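„Der Greifer weiß nicht, was eine Banane ist“

Wer die Entwicklerin von Itico in ihrem Büro besucht, bekommt zuerst einen Tee und dann, noch bevor das Aufnahmegerät läuft, eine Fehlerliste gezeigt. Sie hängt ausgedruckt neben der Tür, und 57 Einträge stehen darauf, manche mit Bleistift abgehakt, manche mit mehreren Fragezeichen versehen. „Die mag ich am liebsten“, sagt sie und tippt auf eines der Fragezeichen. „Bei denen lernen wir noch was.“

Seit dem Frühjahr arbeitet sie an Kasar, der Planungssoftware, mit der Itico Roboterarme durch unaufgeräumte Umgebungen führen will. Vorher hat sie jahrelang Bahnplanung für Schweißzellen geschrieben, und sie erzählt davon mit einer gewissen Wehmut, denn dort lag jedes Blech da, wo es in der Zeichnung lag. „Ich konnte abends nach Hause gehen und wusste, morgen früh ist die Welt noch dieselbe“, sagt sie und lacht. „Das habe ich aufgegeben, freiwillig sogar!“

Kasar berechnet für jeden Griff 500 Kandidaten und wirft die meisten gleich wieder weg, weil der Arm irgendwo anstoßen würde oder das Handgelenk an seine Grenze käme. Was übrig bleibt, bewertet ein zweites Modul namens Clemov, das lange ihr Sorgenkind war. „Clemov hat anfangs immer den kürzesten Weg bevorzugt“, erzählt sie. „Das klingt vernünftig, aber der kürzeste Weg führt eben gern mitten durch den Nachbarn.“ Im Oktober hat das Team die Kostenfunktion umgebaut, und seither darf eine Bahn ruhig einen Bogen machen, wenn sie dafür Abstand hält. Ob das für den Regelbetrieb schnell genug ist, steht noch nicht fest. Derzeit braucht ein Planungsschritt 261 Millisekunden, und sie hätte gern deutlich weniger.

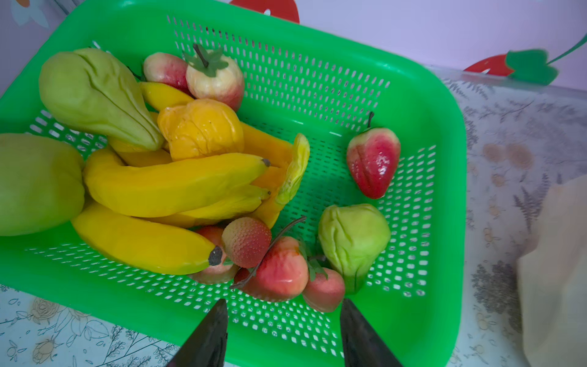
Am liebsten redet sie über die Wahrnehmung, also darüber, wie aus einem Kamerabild überhaupt einzelne Gegenstände werden. Die Segmentierung sei bei Kunstobst eine dankbare und zugleich gemeine Aufgabe, findet sie, und Farbe allein helfe da erstaunlich wenig. Vorn im grünen Korb drängen sich Litschi und Pfirsiche, alle irgendwo zwischen Rot und Rosa, und quer über einen der Pfirsiche läuft auch noch ein dünner brauner Zweig. „Für uns ist das ein Pfirsich mit einem Zweig davor, für eine schlechte Maske sind es zwei halbe Pfirsiche“, sagt sie. Der Greifer wisse ja nicht, was eine Banane sei, er bekomme eine Kontur und eine Tiefe, und wenn die Kontur nicht stimme, nütze der schönste Plan nichts.

Die Läufe zeichnet das Team mit Mackay auf, einem hauseigenen Werkzeug, in dem sich Kamerabild, Maske und Gelenkwinkel nebeneinander abspielen lassen. Am Dienstag hat sie sich dort 97 Läufe hintereinander angesehen, mit kalt gewordenem Tee, wie sie zugibt. Als Nächstes soll Clemov die Unsicherheit der Maske mitbekommen und bei zweifelhaften Konturen lieber noch einmal aus einem anderen Winkel schauen. „Das mache ich im Supermarkt schließlich auch so“, sagt sie und gießt nach.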